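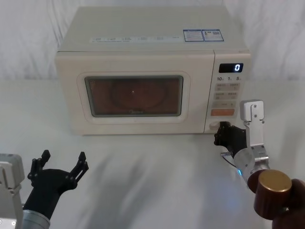

**Category: Build log / Two-arm bench / Door tasks**

Gallery page for the microwave task on the Clelldale shared workshop bench. Text by Ieva Bite. Last edited 3/5/22.

The task is to open the door of a countertop microwave by its release button, using the right arm. The left arm holds position with the gripper open. The oven is a cream Midea with a single oval button at the foot of the control panel. The door has no handle, so the button is the only way in.

**Right gripper at the release button.** Fingers against the lower end of the panel, left gripper open and held well forward of the oven. The display shows 0. The turntable can just be made out through the window.

Notes on this pose:

- The approach is a straight line normal to the panel. Earlier versions came in from below and the fingertips rode up toward the start button. The last 53 mm are now a slow linear move with the wrist locked.
- Push depth is set in software as an offset from first contact. Contact is taken from motor current on the shoulder and elbow joints. Wrist current was too noisy to use.
- The right gripper stays closed for the push. With the fingers apart, one tip tends to land on the button and the other on the housing.
- The left arm has no job in this version. It is parked in the pose it will need later for swinging the door, so both arms can be checked for clearance at the same time.

The controller is a Pfister board running the Sakden motion library, version from April, with the joint limits tightened by hand. Position commands go out at 90 Hz. The library accepts up to 233 Hz, but the higher rate gave no better tracking on this bench and filled the log disk faster.

**Second view, chest height.** The camera is lower and the panel faces it almost squarely, which makes the button outline easier to pick out. The right gripper is beside the release button and slightly below it, jaw toward the oven.
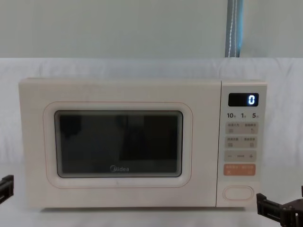
The hover point for the right arm is stored relative to the lower right corner of the oven body. It was first stored relative to the bench, and any small shift of the oven put the push on the wrong part of the panel. Finding the corner takes one extra camera reading at the start of each run. White cloth under and behind the oven helps here, although the cream housing has low contrast against it and the threshold needs resetting when the room lighting changes. The dark door window is a more dependable feature than the outer edge. The next version will locate the window first and work out the corner from that.

Reflections in the glass are a known problem for the window method. A mask now drops everything inside the window border and keeps only the border itself.

Parts and settings still open:

1. Fingertip pads. The Irketti rubber pads grip well but drag on the panel during the retreat. A harder pad is on order.
2. Retreat path. Currently the reverse of the approach. It should move right before it moves back, to leave room for the door.
3. Log format. Run 193 is the first one with joint current and camera frames on the same clock. Older runs have to be lined up by hand and should not be used for tuning.
4. Left arm door swing. Path is written, not yet tried at full speed.

Configuration files are in the bench folder under `door/right_push`. Please copy the folder before changing the offsets.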